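Projet Skomance : constituer un jeu de démonstrations en simulation
Rapport de projet, deuxième semestre

3. Collecte des données

Notre plan initial prévoyait deux semaines de collecte et six d'apprentissage. Les proportions se sont inversées dès le premier mois, ce que notre encadrement avait prédit avec une sérénité un peu vexante.

Les épisodes sont enregistrés dans Mundano, le simulateur du laboratoire, en téléopération. Chaque démonstration porte sur un seul objet, avec une consigne en une phrase (« saisir le gobelet orange »). La position initiale de la pince est tirée au sort, tout comme la patience de l'opérateur.

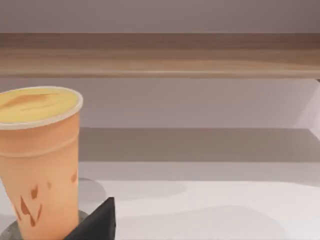 Nous avons retenu 3 critères pour conserver un épisode : la consigne est exécutée jusqu'au bout, la pince ne traverse aucun solide et la trajectoire ne comporte pas d'arrêt prolongé. Le dernier critère a éliminé beaucoup de pauses café. Sur 2 317 épisodes enregistrés, 762 ont été écartés à la relecture, dont une bonne part des nôtres en septembre, époque à laquelle nous confondions encore deux axes de la manette.

3.1 Les vues rapprochées

La caméra proche de la pince pose une difficulté que nous avions sous-estimée. Dès que l'outil s'approche d'une paroi, l'image se réduit à quelques aplats de couleur. Un humain s'y retrouve en consultant la vue large. Le modèle, lui, reçoit ces aplats et doit en tirer une commande, sans pouvoir se plaindre.

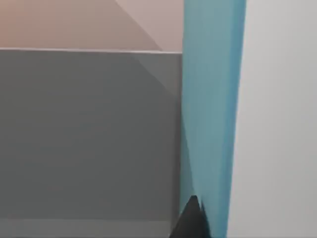 Figure 2. Vue rapprochée en simulation : pointe d'un doigt de la pince devant un panneau gris et un panneau bleu.

Nous avons d'abord supprimé ces passages. Le premier modèle entraîné sur les données ainsi nettoyées s'immobilisait près des surfaces, avec une constance que nous aurions aimé obtenir ailleurs. Nous les avons donc rétablis, puis annotés à la main dans Grandska. L'opération a concerné 708 épisodes et explique le retard de la section 4.

3.2 Limites

Les éclairages varient trop peu et les opérateurs, au nombre de deux, ont les mêmes tics. La conversion au format Mulcahy perd par ailleurs l'horodatage des commandes quand un épisode est interrompu ; le correctif est dans le dépôt, branche « provisoire », où il vit depuis des semaines.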